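Kowalchuk Guest House, Rerholm: a stay of six nights

I booked the Kowalchuk Guest House in Rerholm for six nights in August, because I wanted to walk the lake trail and the hotels beside the ferry were too expensive for me. I travelled alone, with one backpack and one small suitcase. I will try to be fair in this review, as the place has good points and also some points which I would like to know before booking.

The price was 285 dollars for the whole stay, with breakfast included. For this region in high season I consider it very reasonable. There is a cleaning fee of 15 dollars which was not shown on the first page of the booking, only at the payment. It is not a big amount, but I prefer when everything is written from the start.

Getting there takes patience. The bus from Ralora stops at the bottom of the village and from this stop you must walk uphill. I counted 76 steps on the last part, beside the church, and with a suitcase it is a real exercise. There is also a road going around, longer but smooth, and I used it when I left. If you come by car, the parking is free behind the bakery, but on Wednesday it is closed until 2 p.m. for the market.

Check-in was quick. The key is in a small box with a code and the code arrived by message in the morning, as promised. I had a question about the hot water and I received the answer in a few minutes. The shower is good, with strong pressure, although you have to wait a little before it becomes warm.

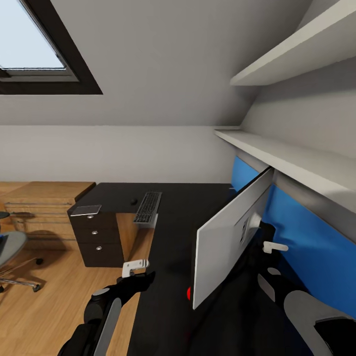
Breakfast is served from 7 to 9:30 and I was every day among the first, because of the walking. You get bread, two kinds of cheese, boiled eggs, plum jam and a very decent coffee. On the fourth day there was also a warm apple cake and I took two pieces. Vegetarians will be fine. For people who do not eat gluten the choice is poor – I saw only rice crackers – so it is better to write to them beforehand.

The bed was firm, which I like, and the pillows were too soft, which I do not like. It is quiet at night except for the church bell. It rings every hour, also at three in the morning. After the second night I did not hear it anymore, but a light sleeper should bring ear plugs.

Wi-Fi was fine for messages and maps. One evening I tried to watch a film and it stopped many times, so I read my book instead.

From the house you can reach the lake trail without taking any bus. The path starts behind the last houses and is marked with yellow paint. I walked as far as Druso, where there is a swimming place and a kiosk with grilled fish. Take cash, they do not accept cards. The return is possible with the small ferry, but the last one leaves at 5:40 p.m. and it does not wait for anybody. I was almost late.

For dinner the village has only two restaurants. I ate at both and I prefer the one near the ferry for its soup, even if the service is slow. There is a grocery store, open until eight, with normal prices.

Would I stay again? Yes, for walking and for a person who carries light luggage. For a family with a stroller I would look for something at the lower side of the village, close to the bus. My rating is four out of five – I took one star away for the hidden fee and for the pillows.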